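The Counter That Holds Everything

Small kitchens fill up from the back of the counter forward. The toaster oven goes in first, near the outlet, then the dish rack, then whatever holds the mugs, and what is left over is where the cooking happens. In the apartments above the old mill in Stornton, the counter space left over is often about the size of a cutting board.

Maite Aguirre has lived in one of them for nine years. She has a two-burner stove, one deep sink and a single wall cabinet whose door won't open all the way unless the kettle is moved. When she moved in she owned a sixteen-piece dinner set that had come from her aunt in Claltholm, with matching cups and saucers. It is now in a closet at her sister's house. She kept three plates, two mugs and a pan.

"I wasn't trying to make a point," she said. "I ran out of shelf."

The way people store dishes has changed back and forth over the last century. Older kitchens had open plate rails, and the good dishes stood on edge where company could see them. Fitted cabinets came along and the plates went behind doors, flat, in stacks. Stacks save room if everything in them is the same size. They work less well in a household where the plates came from five different places, and that describes most households I visited in August.

Standing the plates up again solves that. A plate in a rack can be pulled out by its rim without lifting the ones on top of it, and it doesn't matter if the one beside it is an inch wider. Wooden racks and stands are the usual choice. The basic form has a base with pegs or slats, and the gap between them decides what will fit. Stoneware with a thick foot needs a wider gap than ordinary china. Aguirre measured hers with a ruler before she bought a rack, after returning one that held saucers and not much else.
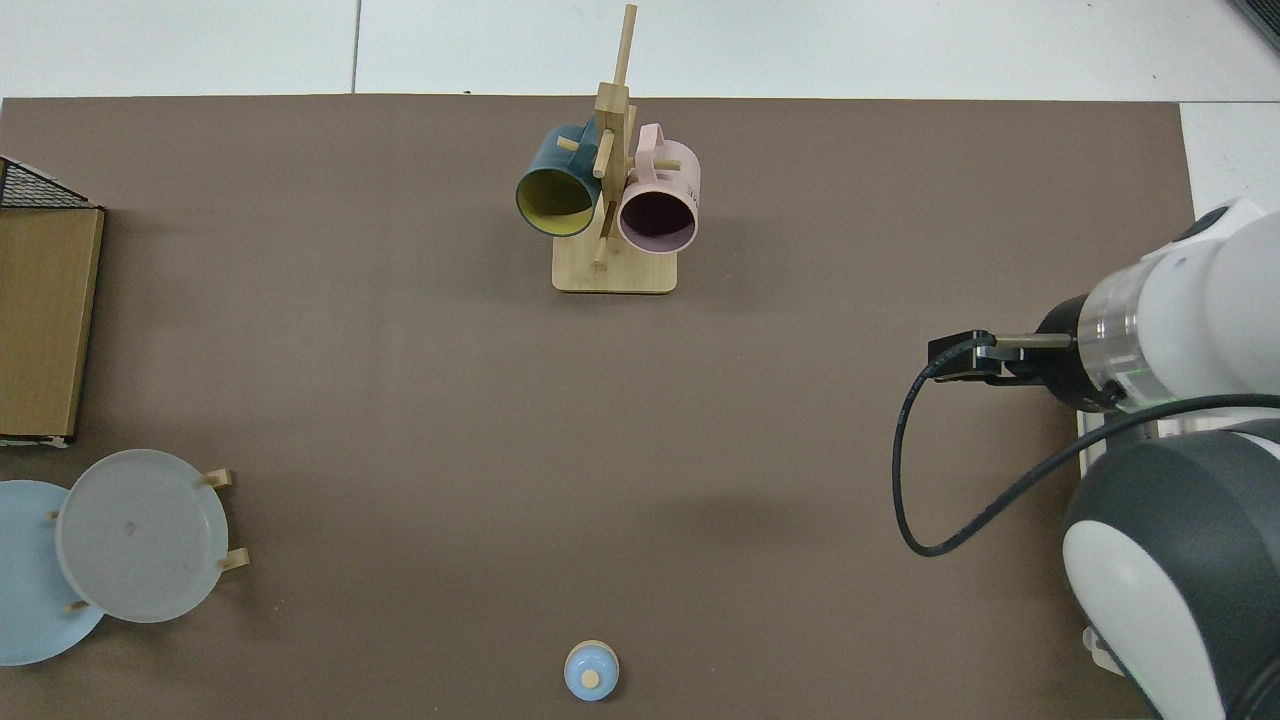 Color does some of the work too. With a full set, every plate matches and it makes no difference which one comes out first. With a small mixed group, people get attached. In Aguirre's kitchen one plate is for breakfast and another is for visitors, and she couldn't tell me how that was decided. A couple down the hall have a yellow plate that they take turns with.

Mugs are harder. They are the thing people own too many of, and they don't stack well. Handles stick out, rims chip, and a mug pushed to the back of a cabinet can stay there for years. I asked everyone I met how many they had, and the guesses came in low. One man said six. We opened the cabinet and found 15, two of them still with the price stickers on.

The mug tree is an old answer. It has a post, a base and a few pegs, and it takes up about as much counter as a saucer or a small plate. Its limits are easy to list. A light one tips if all the mugs are on the same side. Short pegs will take a thick handle only if the peg is thin enough to go through it. Tall mugs on the lower pegs can bump the base. The better ones have a wide, flat base, and some have the pegs set at different heights so that neighboring mugs don't knock together.

Masson, a housewares store on the main street in Stornton, has carried the same wooden tree for eight years. The store's advice is to bring in your heaviest mug and hang it up before paying. I watched a customer do this with a blue mug the size of a soup can. She hung it, let go of it carefully, gave the post a push with one finger, and bought the tree.

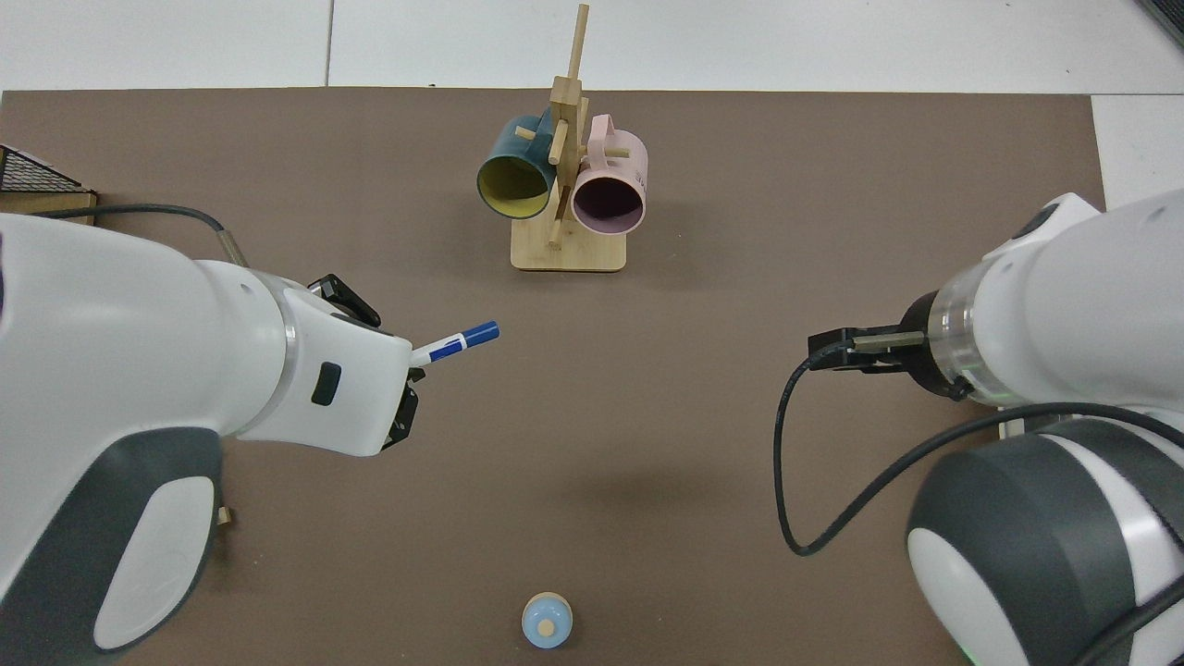

Hanging a mug with the opening facing out or down also keeps dust from settling in it, which matters if it is used once a week. For everyday mugs it makes little difference. What matters there is whether they are dry. A mug hung up wet drips on the base, and a wooden base that gets dripped on every morning will darken and eventually crack along the grain. A dish towel takes care of it. So does a coat of mineral oil now and then, rubbed in and left overnight. The same goes for plate racks, especially at the bottom of the slats, where water sits.

After that comes the appliance question. In a kitchen with full-size equipment, a toaster oven is an extra. In the mill apartments it is usually the oven. It does the toast, the potatoes, the small tray of chicken thighs and, in December, one sheet of cookies at a time. Residents who gave up a microwave to make room for it told me they didn't miss the microwave much, except for reheating coffee.

Placement takes some thought. A toaster oven needs air on all sides and above it, and the manual will say how much. The door has to come down fully without hitting anything, and there should be a clear place in front or beside it for a hot tray. That clear place is the part people forget. They set the oven in the corner, put the rack next to it, put the mug tree next to the rack, and then stand there in oven mitts with nowhere to go.

Aguirre turned hers sideways. Its back is no longer to the wall, and the door opens along the counter toward the middle, where she keeps nothing. She cooks facing the end wall, which took her a week to get used to. She also put a big brown mat under most of what she owns. It stops things from sliding and gives her an edge to work to. If something is off the mat, it needs to be put away.
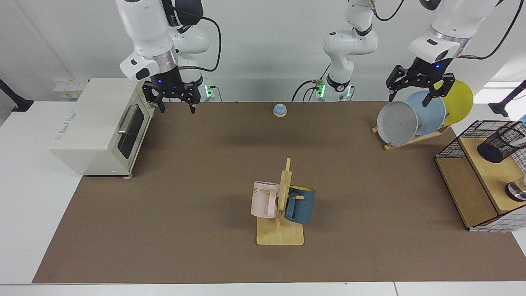 Sideways wouldn't work for me, I'm left-handed and I'd be reaching across the hot door every time, wrote Revmont, a reader of this magazine's kitchen column, when I described the arrangement there last spring. The letter went on to suggest putting the plates at the far end, away from the heat, and leaving the middle open from both sides. I passed this along to Aguirre, who had already moved her plates twice and said she might try it a third time.

It's a fair point, and it applies to more than ovens. Most advice on counters assumes a right-handed cook of average height who works alone. Two people in a narrow kitchen need a different layout from one person, and a cook who sits to work needs the plates lower and closer to the front. The only test I trust is to make an ordinary meal and notice how many times you have to move one thing to get at another.

Then there are the things that have no business in a kitchen and end up there anyway. I saw a tape measure, a bicycle light, a jar of foreign coins and several call bells, the kind with a round top that you press down. The bells surprised me until I heard how they were used. One family of four eats in shifts out of a kitchen that fits one cook, and the bell means a plate is ready to be picked up. Another household uses theirs to settle whose turn it is to wash.

Pens and markers are on nearly every counter. They are for dating leftovers, writing on freezer tape and adding to the shopping list, and they roll. A capped marker left on a bare counter will find its way behind the stove. People keep them in a spare mug, in a drawer, or clipped to the list itself. Aguirre's lives on the mat, near the front, with a roll of masking tape. She dates everything she puts in the refrigerator, including the milk, and throws out much less food than she used to.
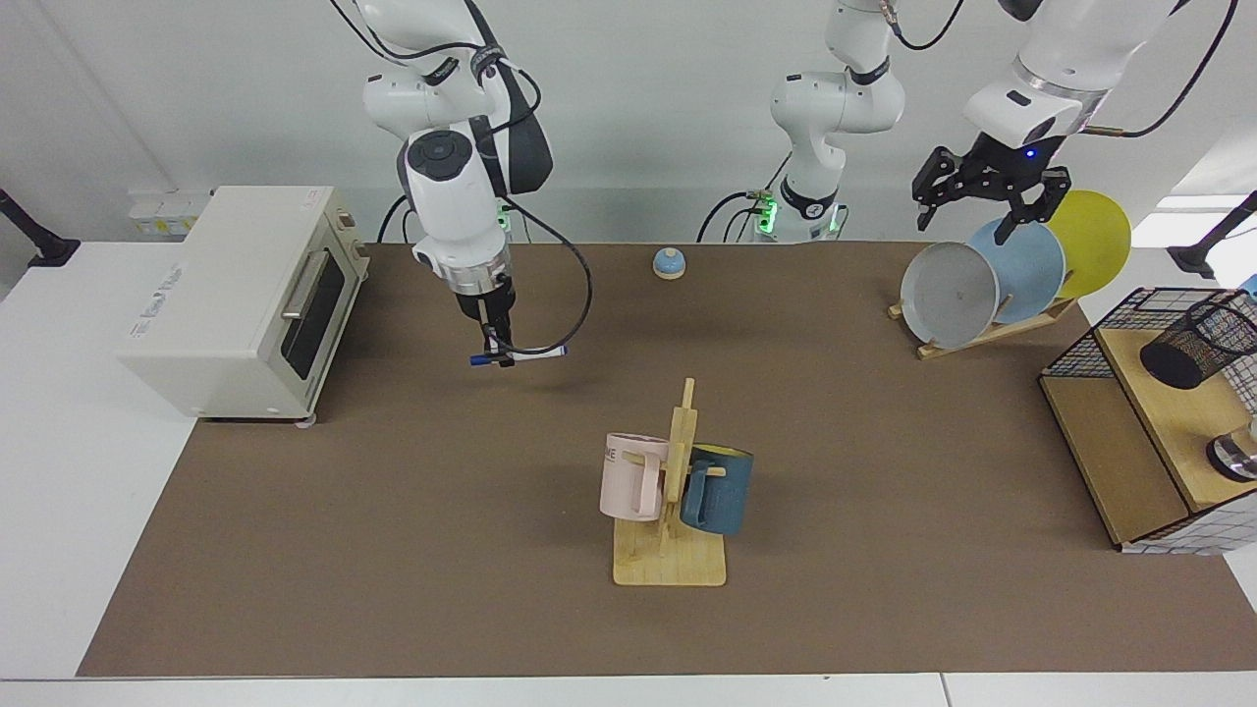 Her evening routine takes some six minutes. The plates are washed, dried and stood back in the rack. The mugs go on their pegs. She wipes the oven door after it has cooled, shakes out the crumb tray if it needs it, and runs a damp cloth over the mat from the back edge to the front. Anything left in the middle gets picked up and carried to where it belongs, even if that is another room.

She tried for a while to do it in the morning, with the coffee on, and gave it up. Dried egg is much harder to get off a plate than fresh egg, and she didn't like coming out to it.

The aunt in Claltholm has asked about the dinner set more than once. Aguirre brings it out for one holiday meal a year at her sister's, where there is a dining table and a dishwasher, and it goes back into the closet afterward in the same two boxes. She has thought about taking one of the cups home with her. There is a free peg for it, if the handle fits.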